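Work and Automation, session 6 — handout
Notes by Regula Gisler. Read before the seminar, bring it with you, there are no spare copies.

Carried over from last time
Task vs job. A machine takes over tasks. A job is a bundle of them, and the bundle gets re-tied by somebody, usually a manager, sometimes the crew when the manager is away. Keep asking who does the re-tying.

Case: Moser, returns warehouse
Moser handles mail-order returns. Household stuff, toys, books, boards, kitchen things. 900 items on a normal day, more in December. Each one gets opened, looked at, graded, put in a bin or sent to repair.

Before: 6 people at the grading tables. Everybody did everything. You opened it, you decided, you carried it.

After: arms do the picking up and the carrying. The people grade from screens and step in when the arm stops. 4 at the screens, 2 moved to repair. No layoffs, and Moser says so often. But look at what moved.

1. Pace. At the tables you set it yourself, more or less. Now the next item is simply there. Leopold Plattner (grading, the longest on the crew) calls it "being served". He doesnt mean it kindly.

2. Touch. Graders used to feel a loose hinge or a bent corner before they saw it. On a screen you can't. Marlies Gruber keeps a list of faults she thinks get missed now. Management asked for the list, she wants it counted as work time. Still open when these notes were written.

3. Talk. Tables faced each other, screens face the wall. Small thing on the floor plan, large thing in the interviews.

4. Pay grade. Screen work was put one grade up, repair stayed where it was. The two who moved to repair think their work is the harder half. Compare with the hospital laundry from session 2.

Who trains the arm?
Mindbridge sells the control software, Moser's own people supply the corrections. Every time a grader steps in, the correction is saved and used later. So part of the job is now teaching, and it is in none of the job descriptions. Remo Wallner, shift lead, tried to get it written in. Answer from above: it is "part of operating the station".

Discuss — is it? What would you call it if a new coworker stood there instead of an arm?

Practice before the switch
The crew had two weeks in simulation before anything moved on the floor. Rendered rooms, all sorts of objects, same controls. People liked this part more than expected. Mistakes cost nothing and you could laugh at them. Hermine Hofstetter, who had been most against the whole plan, ended up showing others how to come in on thin flat things, which are awkward for two fingers.

Her complaint afterward is worth quoting in full: "In the practice room I was good at it. Then I was back on the line and nobody asked me anything." Skill built up in training, no place for it in the new set up.
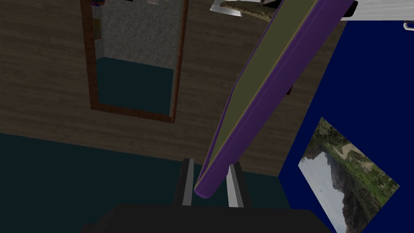

KEY TERMS

Step-in: a person takes over from the machine for one item, then hands back. Count them per shift and you have a rough measure of how much human work is left in an "automated" line. Moser counts them but doesn't post the number.

Grip: in the simulated view, two gray fingers with the rounded purple end of a flat object in the gap between them. For a hand that is one motion. For the operator it is several choices — angle, height, when to close.

Hidden work: effort the process needs and the pay slip doesn't show. Corrections, Marlies's list, Hermine's coaching.

Deskilling / reskilling: do not use either word in your paper without saying which skill and whose.

For next time
Read the Flornent chapter, first half only. Write one page: pick a job you have done yourself, split it into tasks, mark which ones you would hand over and which ones you'd fight for. Say who would get to decide. Typed please, my eyes are bad.

Papers on Mivby can still be swapped for Moser if you tell me before the break.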